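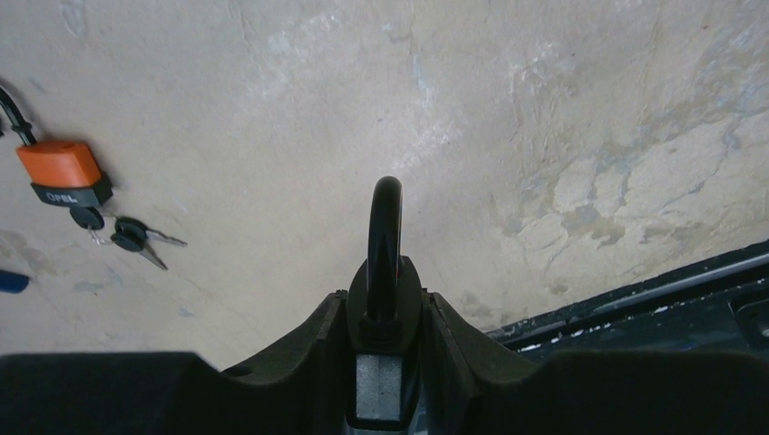 Reading time: 2 min - 2,841 views

Tool chest padlock: rigid shackle or cable?
Forum > Workshop > Storage and security

mbrondum
I have a steel chest in a shared workshop and need to settle on one lock for it. Candidates are the plain black padlock with the rigid curved shackle, and the orange and black one with a cable shackle, marked OPEL on the base. Two keys with the orange one. The chest has a hasp and staple, and the staple hole is 14 mm across. Contents are hand tools, mostly spanners. Opinions on which type, please.

Jurgita_M
Rigid. A cable is for looping round something that has no hasp. You have a hasp, so use it. With a cable the lid will lift by however much slack there is, and that gives somebody room to get a bar in.

kļaviņa_d
Disagree in part. The slack only matters if the cable is long enough to leave any. Pass it through the staple twice and the lid stays down. I have kept a Stundel cable lock on a site box that way for two winters. The cable also tolerates a hasp that no longer lines up, and most of them don't after the lid has been dropped a few times.

Jurgita_M
If the hasp doesn't line up, refit the hasp. Four bolts.

Archana M
What is the shackle diameter on the black one? In a 14 mm hole a thin shackle leaves a lot of daylight. I would want it to fill most of the hole. The other measurement that matters is the clearance between the top of the body and the inside of the shackle. Less is better, provided it still goes over the staple.

mbrondum
Not measured yet, I will put calipers on it on Sunday. It is sold as a 40 mm body. These are typical of what goes in the chest:

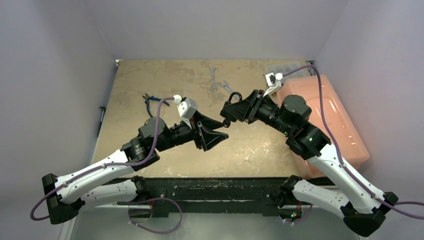 Two of the open-ended spanners, laid out on the table top.

ulle_s
Then I wouldn't spend long on this. Open-ended spanners are cheap to replace one at a time and a nuisance to replace as a set. Mark them, keep a list, and fit whichever lock people will bother to close. At our place the good lock hung open on the staple for most of May and the tools went missing regardless.

kļaviņa_d
Agreed on marking. An engraving pen on the shank, well away from the jaws. Paint comes off with the first wipe of degreaser.

Jurgita_M
Marking is a separate matter from the lock. The question was rigid or cable, and a cable of that sort goes with hand cutters. A decent rigid shackle at least needs proper bolt croppers.

kļaviņa_d
Depends on the shackle. Plenty of the cheap rigid ones are no better - the body size tells you nothing about the steel. I have a Pilero of the same nominal size that I wouldn't trust on a letterbox.

Archana M
True. Check the packaging for a grade. If there isn't one, assume the worst.

Separate point for mbrondum: keep the two keys in different places. Both on one ring means you lose both.

mbrondum
Noted, I will split them. Leaning towards the black one on the chest and the cable lock for the bicycle rack, subject to the clearance measurement. Is graphite or oil preferred for the cylinder?

ulle_s
Graphite, sparingly. Oil collects swarf in a workshop.

Jurgita_M
PTFE spray. Graphite gets on everything, including the spanners.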